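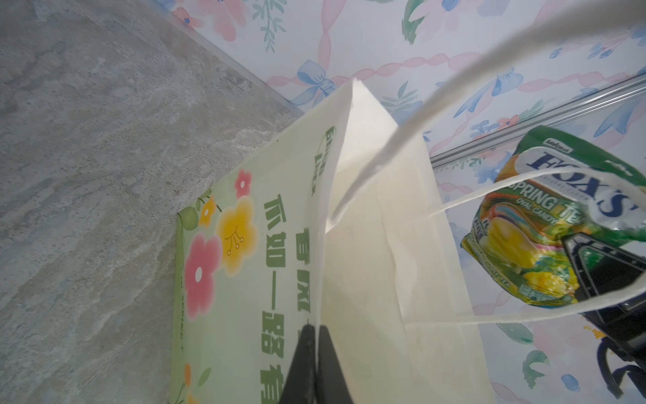
From: Pendo Mohamedi
To: gripper list
Subject: Re: Beltero trial kit, worth the money or not?

Wiroj, all,

Quick answers between two other things, sorry for the state of this.

Wiroj Srisuk wrote:
> Has anyone on the list had the Beltero kit on a bench for more than
> an afternoon? Rernel are offering it to us on a trial and the sales
> sheet says it handles "retail packaging of all common types". We do
> gift packing, so paper bags, wrapped candy, boxes, everything soft and
> shiny. Want to know (a) how long to set up, (b) whether the wrist
> camera is any use up close, (c) what the support is like. I don't
> need the brochure again, I have read the brochure.
> Also is the price fixed or do they move.

Had it since November. Paper shopping bags with twisted handles and bagged candy, so pretty much your job.

(a) Setup. Bolting on, easy. Cable, less easy. The cable that ships with it is too long and if you don't tie it back it curls down next to the fingers and you will be fishing it out of handles. Tie it before first power up, not after like me. Calibration took 17 minutes the first time, shorter once I stopped reading the manual in order. The manual has the pages for the old mount first, skip those.

(b) Wrist camera. Better than I expected for finding the rim of a bag, worse for handles. A white paper handle that close to the lens is just a blur, and the angle is steep so you lose the far side of whatever you're holding. If your process depends on seeing both handles, get a second camera looking from the side. We run a Zeltach one we already had and the Beltero software took it without a fight. Printed backdrops: the default segmentation doesn't love them. Ribbons, bows, flowers, it wants to call all of it an object. Turn the background model off and train on your own surface. Same for bags with a lot of artwork on the face, it did better on plain ones.

Gripping paper is fine. Pinch low force, wide pad, take the bag by one face. Default force is set for cartons and creases paper, so go down to the soft profile and then down another 2 steps. There's no warning in the software if you forget, you just get creased bags. Candy in crinkly plastic is the hard one. It catches on things. Handles, finger housings, the cable again. The housing has ridges on it and I would love to know who decided that. I put tape over ours, ugly, works. Ask Rernel if the smooth cover is shipping yet, they told me "soon" which was also what they told me the time before.

(c) Support. Email is good, phone is hopeless before 10 am. They fixed a driver problem for me same day. Then sent the wrong pads twice. Third lot were right and they didnt charge for any of them. If you get somebody who asks for your log files straight away you're in good hands, if they ask you to reinstall, hang up and try again.

Price. We paid 2,019 for the kit with one set of pads and no stand. Spare pads 200 a set, and you'll want a spare set from day one, the paper dust glazes them. They moved a bit on the pads when I asked, not on the kit. Wanyama quoted us for a similar thing and were cheaper up front but wanted a yearly licence for the vision part, so we left it there. Ask what's in the licence before you compare.

Would I buy it again: yes for bags and boxes. For loose wrapped candy I'd want to see it on your actual product first, so send Rernel a carton of your own stuff and make them run it, don't accept thier demo items. Make them use your bags with the handles up too. Handles folded flat is cheating.

What size are your bags, and are you loading them standing up or lying down? Changes the mount you need. The short one won't clear a tall bag.

Can send my settings file if anyone wants it, off list please, it's big and the archive strips attachments anyway.

Pendo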